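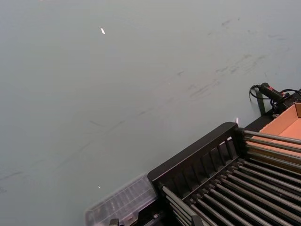 1. Introdução

O tempo de reverberação de uma sala pequena depende do volume e da absorção sonora total das superfícies. Em salas com paredes lisas e teto rígido, o decaimento é lento e a inteligibilidade da fala diminui, sobretudo nas consoantes. O presente relatório trata da sala de estudo Zetside e compara o tempo de reverberação calculado pela fórmula de Sabine com o valor medido. O trabalho foi realizado por Gyu-bin Hwang, Nam-gil Yeo e In-ho Cheon, com orientação de Dong-hyun Sung.

2. Fundamentação

A fórmula de Sabine, T = 0,161 V/A, supõe campo sonoro difuso. V é o volume em metros cúbicos e A é a área de absorção equivalente em metros quadrados. A hipótese de campo difuso é fraca em salas pequenas - abaixo da frequência de Schroeder predominam os modos isolados - e por isso as bandas graves foram excluídas da comparação.

3. Procedimento

O volume da sala é de 47 m³. O ruído de fundo foi registrado antes de cada série, com a ventilação desligada. Usou-se o método da resposta impulsiva, com varredura senoidal, em 5 posições de microfone. A curva de decaimento foi obtida por integração inversa e o ajuste linear foi feito no trecho de T20. O processamento ficou a cargo de Ha-rang Sun, no programa Muter.

As superfícies foram classificadas por inspeção visual e os coeficientes de absorção, retirados de tabelas para acabamentos rígidos e lisos. 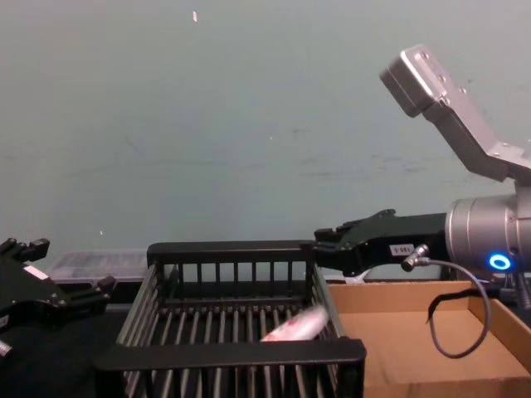

Figura 2 - Parede lisa, cinza-esverdeada, com leves marcas na superfície.

4. Resultados

Sem tratamento, a área de absorção equivalente calculada foi de 6 m² na banda de 1 kHz, o que corresponde a um tempo de reverberação superior a um segundo. O valor medido ficou ligeiramente abaixo do calculado, diferença atribuída ao mobiliário, que não entrou no modelo.

Com os painéis Baek no teto, o modelo prevê A = 17 m² na mesma banda e um tempo inferior a meio segundo. Essa configuração foi apenas simulada.

5. Limitações

A posição da fonte foi mantida fixa. O coeficiente dos painéis provém da ficha do fornecedor, Broltia, e não foi verificado em câmara reverberante. A medição com pessoas na sala ficou para a segunda etapa, em novembro.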